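Wire rack for mugs and cups, second attempt

The first rack I bought for drinkware lasted until April. It was a bamboo thing from Prarnudon with slots instead of shelves, and the slots were sized for somebody else's cups. Anything narrower than a soup mug leaned. I gave it away and went back to keeping everything in the cupboard over the sink, where the tall items blocked the short ones and the paper cups for guests lived in a bag behind the rice.

What I wanted was simple enough to write down. Two levels, open at the front, light enough to move with one hand when I wipe the table, and nothing that would hold water against the bottom of a cup. Depth mattered more than width. My counter is already taken up by the kettle and the bread box, so the rack had to work on the table and be easy to put away when we eat.

I ended up with a white wire unit sold under the name Bemosau. The grid on the sides and back is thin, thinner than I would have picked in a store, and I assumed it would flex. I loaded the upper level with 4 full jars, each 500 g, and left them there overnight. The shelf panel did not bow by any amount I could find with a steel ruler. The uprights did spread a little at the feet. After I took the jars off they came back.

The upper panel is flat and solid. The lower level is a tray with ridges. I think the maker had plates in mind for the lower part and small appliances for the top, but the instructions are one sheet with no text on it, so that is a guess.

Assembly took two tries. The side grids look symmetrical and they are not quite. One horizontal wire sits a few millimeters lower than its opposite number, and if you fit a side upside down the panel rocks. Mark the top of each side with tape before you start. The push-in feet need more force than seems reasonable. I used a folded towel and the heel of my hand.

Once it was standing I sorted the drinkware by how often it gets used. Daily items go on the ridged tray at the front edge, since that is where the hand goes first. Paper cups go on the upper panel, nested, open end down. The travel mug was the awkward one. It widens toward the top and the lid adds height, so clearance has to be measured with the lid on and the tab in whichever position you store it.

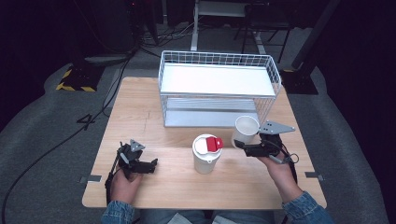 White travel mug and a paper cup in front of the rack. The red tab is on the lid.

I keep the travel mug with the lid off now, upside down on the tray next to it. This solves the height question and the smell question together. A closed lid on a washed mug traps whatever moisture is left, and the gasket in mine had started to go gray along one side. A new gasket from Burnitz cost less than a coffee and took a week to arrive.

Paper cups have their own problem, namely that they weigh nothing. A single one on a flat panel moves if you brush past it – a stack of six or more stays where you put it. I tried a strip of shelf liner on the panel, the rubbery open-weave kind, and it helped with single cups but left a pattern in the dust that was harder to clean than the bare surface. I took it off again. The liner is now under the cutting board.

Water on the ridged tray runs along the grooves and stops at the end, as there is no lip or drain. I put a 2 mm shim under the back feet so it collects at the front where I can reach it with a cloth. Cut from the lid of a yogurt tub, in case anyone wants the material spec. With very wet mugs it still needs wiping out once in the evening.

The remaining complaint is the wire ends at the bottom of the back grid. They are capped, but one cap came off the first time I slid the rack across the table, and a bare end will scratch light wood. I glued all of them. The Bañez version of the same design has the ends bent inward, and it was out of stock in white when I ordered.

Next job is the cupboard over the sink, now that the front row is gone and I can see how much of the back row I had forgotten about. The rice stays where it is.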